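Colin Mapplebeck on dishes, rice and getting the table back

Posted 5/24/21

Quick one this time, I had less than an hour with him and my notes are a mess. Colin Mapplebeck ran the kitchen side of Olmedo, the lunch room on the Waltalside road, until April. Now he teaches people to clear up. That's the whole course. Clearing up, after a meal, at a table, in a normal house.

I asked if people laugh when he tells them.

"Every time," he says. "Then they ask me about their chopsticks."

He's got a mug of tea going and doesn't sit down once. Talks with his back to me for half of it. The course is called Lastanetti, after his nan's street, and 32 people have been through so far. He wanted it small. Hemi Tautahi does the bookings and the cooking, Colin does the rest.

First thing he teaches is where to put the rack. On the table, he says, for the lesson anyway. At home it goes wherever you've got room, but he wants it close to the dirty tray so the hands don't travel.

"You see people walk a plate across the kitchen. One plate. Then back again. I used to watch new staff do it all day, drove me up the wall."

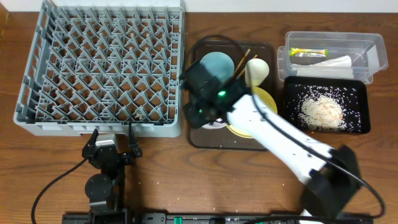
Colin is fussy about trays and always has been. At Olmedo everything left the table on one, and he won't teach it any other way. Small meal, small load, all of it together. A blue plate, a yellow plate, a bowl, a cup with the chopsticks leaning on it, that's his idea of a proper lesson, and he likes the brown tray with the round corners because nothing catches on it. The rice has a black tray to itself. "You can see every grain on black," he says. "On a white one you think you've finished and you haven't." He learned that the hard way, cleaning up after a function with 19 tables and one working light.

Rice comes up a lot, by the way. He reckons it's the worst thing to clean up after and the thing people are laziest about. Wet cloth straight onto warm rice, smears it everywhere. He lets it sit. Dry grains lift with a stiff card or the side of your hand, sticky ones want ten minutes and a cuppa.

And down the sink?

"Don't get me started." He starts anyway. The plumber's bill at Olmedo the year the drain blocked was $2,875. He remembers the number, he'll remember it on his deathbed he says. Rice swells, sits in the bend, catches the fat. So now it's scrape first, into the bin or the compost, and he makes everyone do it before they touch a tap.

Order of washing is the old one. Cups and glasses first while the water is clean, then cutlery and chopsticks, then plates, then whatever's greasy. He knows everybody's mum said this. He says everybody's mum was right and then everybody bought a dishwasher and forgot.

Wooden chopsticks get their own little talk. No soaking. Quick wash, wipe along the grain, stand them up to dry. Left flat in a damp drawer they go furry, his word. He chucked a whole box of them once.

I wanted to know how he got from running a lunch room to this. Long pause, tap running. "Knees," he says. Then, once the tap is off, a bit more. The lease was up, the rent was going to 3,000 a month, and he'd noticed the part of the day he still liked was the end of it. Chairs up, radio on, last rack drying. The cooking he could take or leave by then. Hemi was the one who said you could teach that, and Colin thought he was having a lend of him.

They did a trial run with Hemi's cousins. It went for three hours and someone cried, over a bowl that had been her mother's and had a chip in it. He didn't see that coming. He says people have a lot of feelings about their plates.

Racks, then. He has opinons. Prongs, not just a flat mat, because plates need air on both faces. He likes them set on an angle so the plates lean a little. He doesn't care for wire ones, the coating goes and then you get rust rings on everything. Wipe under the rack every night, he says, water gets under there and a timber table won't forgive you.

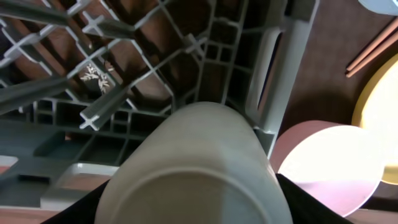

So which way up should a cup go in the rack?

Mouth down, tilted a bit so the water runs off and air can get in under the rim. Dead flat and it just sits there sweating.

He's less strict about putting things away. If the rack's dry in the morning and you want to leave it till lunch, leave it. Hemi disagrees and calls out so from the hallway. Hemi wants the table bare before bed, every night, no rack, nothing. They've been having this one for years I think.

A tea towel is fine, Colin adds, if it's clean, and it's never clean. He has a drawer of them anyway. One's from Prillulari, the homewares place, got it free with a bowl and it's the only one he rates, goes soft without going useless.

I ask what people get wrong most and he thinks about it, properly, drying the same spoon the whole time.

"They leave the pan. They do all the nice stuff and leave the pan to soak, and then it's tomorrow and there's a pan." He does the pan before he eats now. Food on the plate, pan straight under the tap, sit down. Takes a minute.

There's another course on in winter, same kitchen, bookings through Hemi. Bring an apron and one thing from home you hate washing. Last time somebody brought a garlic press and he had to go outside for a bit.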